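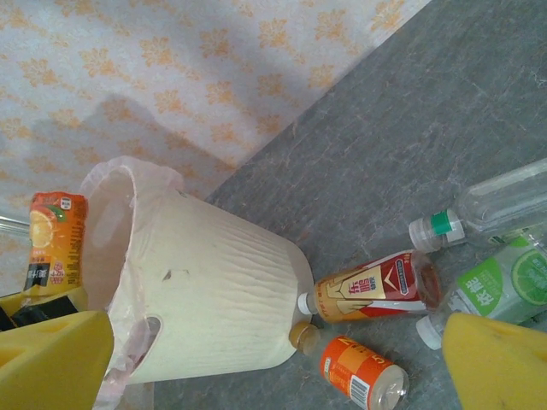

The budget for the second half of the year is mostly settled, apart from the consumables line. I had put down 424 pounds for it and we will go over.

Finger pads are the main cost. Dronby sells them in packs of 5 and we get through a pack faster than I planned for. Bin liners and drinks bottles cost next to nothing, but somebody still has to buy them, so they now have their own row in the sheet.

The bigger question is whether to order a spare gripper for the two-arm bench. Gostatik quoted 225 for a reconditioned one with a lead time of 37 days. Drasitz can do new in a week at nearly double. 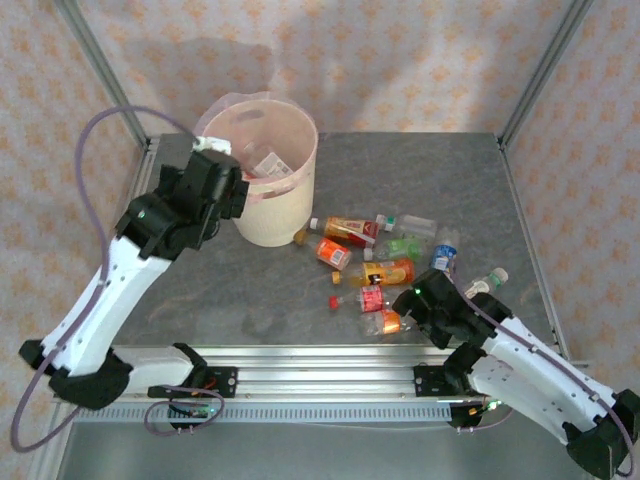
Róisín Brophy thinks I should forget the reconditioned one and pay for new, as a bench with one arm out can't do the bottle sorting and a month of waiting costs more than the difference. She would also buy two cables while the order is open.

I agree about the cables and have added them. On the gripper I am less sure, because we haven't lost one yet and the money would have to come out of the lighting.
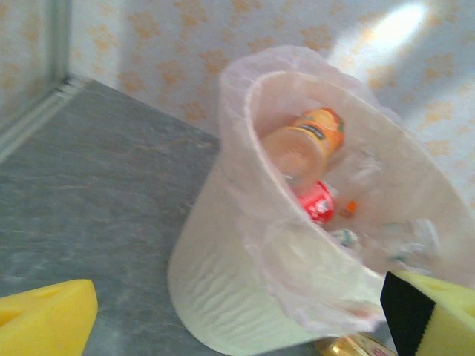

The lighting was meant to be done by December. If it slips to spring we can still work, only with the blinds down in the afternoons. I have asked Drasitz whether they will hold their price until then and will order once they reply.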